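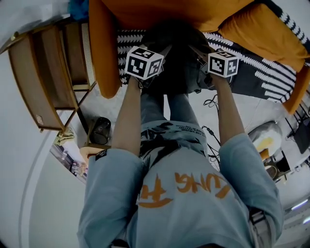 *Light blue shirt with orange lettering, a grip in each hand.*

**Tallent 3 rent ledger, by Stultico**
Reviewed by Vivek Chaturvedi, 2021-04-18

I let 8 flats in one block, Kushwaha Court, and have kept the rent book in Tallent since November. Before that I used Sollel, and before Sollel a spreadsheet. The comparison below is mostly with Sollel, because most small landlords will be choosing between the two.

## Set-up

Tallent imports tenants from a CSV file. The column order is fixed and the error messages give a row number but no field name. My file had 162 rows of past payments and failed twice on dates typed with full stops. After a find and replace it went in cleanly. Deposits have to be entered by hand, one tenancy at a time.

## Matching payments

You upload a bank statement and the program proposes a match for each credit, using the payment reference first and the amount second. Two of my tenants pay the same rent and neither uses a reference, so those payments wait in a queue until I assign them. Sollel guessed in such cases and once credited the wrong flat for a whole quarter. I prefer the queue.

Part payments are handled well. The balance carries forward, the oldest debt is cleared first, and the statement shows which month each sum went to. You can reverse the order for a single payment, though the option is buried under Edit, then Allocation, then Advanced.

## Arrears letters

There are three templates. The wording is plain and can be changed, but line breaks are lost if you paste from a word processor. Letters are never sent without approval — a sensible default, and one that can't be switched off. Dates in the letters follow the due date in the tenancy record, so a tenant who pays on the 20th is not chased on the 1st.

## Repairs log

Weak. Each job has a title, a cost and a free text box. It can't be linked to an invoice, and there is no way to split a cost between flats. When the stairwell lights were rewired I had to enter the same job for every flat and divide the bill myself. Sollel does this properly.

## Reports

The yearly summary groups income and costs by property and exports to CSV or PDF. The PDF cuts long tenant names short. My accountant took the CSV without complaint.

## Price and support

I pay £70 a year for the single-block plan. Support is by email only. I wrote twice: one reply came the next morning, the other took six days and asked for a screenshot I had already attached.

## Verdict

Good at rent, poor at repairs. I have renewed for another year and keep the repairs in the old spreadsheet. Anyone with shared costs across several flats should try the free month first, and enter at least one split bill before paying.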